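April 2018, workshop notebook

Padlock day. Shamim brought the box over from the Wastness store, most of it junk but the small brass ones are worth keeping. Sorted by shackle first, then by whether there's a key. Should have done it the other way round, had to start agian after lunch.

Sticky ones get graphite only. No oil - Manon oiled a batch last October and they all gummed up by spring. Puff in the keyway, puff down each shackle hole, work the key, wipe.

Two tables pushed together, white tops, so small stuff shows up when it's dropped. Keep the near one clear except for the lock. Vase and the test tube rack stay along the wall at the back. 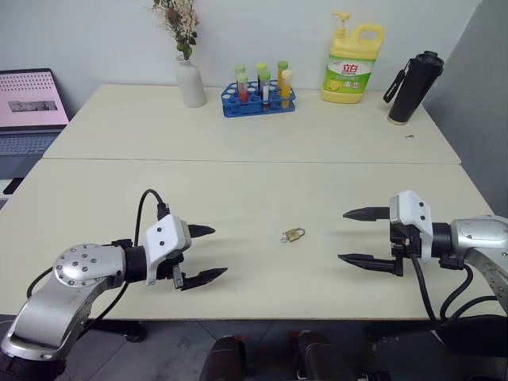

What do we do with a lock that has no key?
Tag it 125 and put it in the Sarkberg drawer. Manon tries the spare keys on Fridays, anything left after that goes to brass scrap.

Key tags: number on the tag has to match the book. Found 3678 written twice, different locks, my handwriting both times. Fixed the second one.

Still to do
- more graphite, tube nearly out
- ask Shamim re the Halás order, 9 short
- split rings, the small size, the big ones foul the shackel when it closes

Left the vise set up for tomorrow, don't move it please.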